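Search the notebook
Search this site
Enter keywords

Thursday, bins and the wash line

Started at 7:30 because I wanted the bench to myself before the Satbridge order got unpacked all over it. The plan for the day was dull and I was looking forward to it: sort out which blue bins we keep, which go back to Heitmann, and settle on one way of labeling the ones that stay. We've been putting this off since April and it shows. I found three kinds of tape on one bin, plus something written in grease pencil that might say "elbows" or "elbow S." No idea. If it was you, come and tell me!

The inventory sheet says 73 bins. I got as far as the back shelf and then gave up counting and started sorting, which was the better use of a morning anyway. Two piles to begin with: lids that fit and lids that sort of fit. The second pile won by a mile. The older Garka lids will go on if you lean on one corner and swear a little, but they pop off again once the bin has any weight in it, so I've put those bins down for open storage only. Nobody needs a lid on a bin of pipe clips.

Next job was labels. I tried the paper ones under clear tape, the printed vinyl ones, and the tie-on tags we had left over from the Lestton job. Paper looks great for a day. Vinyl sticks beautifully to a flat wall and badly over the molded ribs — it bridges across them and you can get a fingernail under the edge right away. Tags are ugly but they work, except that there's nowhere to tie them on a bin without handles. So: vinyl, cut small enough to sit inside one panel between two ribs. I cut 13 to try and wasted 5 of them getting the width right. For the record, measure the panel near the top, since it narrows a touch toward the base.

I also wanted to see how the big ones behave up by the steel rail. The rolled lip is what you want to grab, it's good and thick, and the long side is the side to have facing you. That means the label goes on the long wall too, which I had wrong on my first drawing (I'd put it on the short end, neat on paper, useless when you're standing there).
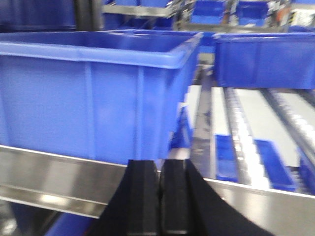

Put the label up high, though, was the word from the packing side when I read them my notes at lunch. Anything low on the wall disappears behind the rail once the bin is set down, and then you're lifting the whole thing just to find out what's in it. They'd also like the size of the contents in bigger letters than the name, and could we please stop abbreviating.

Fair on all counts. I moved the label to the top third of the panel and redid the template after lunch. Bigger size numbers, smaller name, no abbreviations except "SS" for stainless, which I'm keeping because I'm stubborn and the word is long.

Washed a batch in the afternoon with the mild soap, warm water and the soft brush. The scouring pad takes the shine off, so leave it for the sink. Old tape residue came away with cooking oil and a rag, five minutes' wait, then soap again to get the oil off. If you skip that second wash the vinyl slides around like it's on ice. Ask me how I know.

Still to do:
- print 23 labels on the new template
- ask Heitmann if they'll swap lids without taking the bins back
- find a home for the open-storage bins
- buy more vinyl, the matte kind this time, the glossy is hard to read under the overhead lights

Stopped at 4:15. Soap is nearly out.

Filed under: Workshop Notes, Storage & Labeling

Recent entries
Lestton job: leftover parts and where they went
Drawer dividers, second attempt
Which marker survives the wash
Satbridge order, what came and what didn't
Shelf heights along the back wall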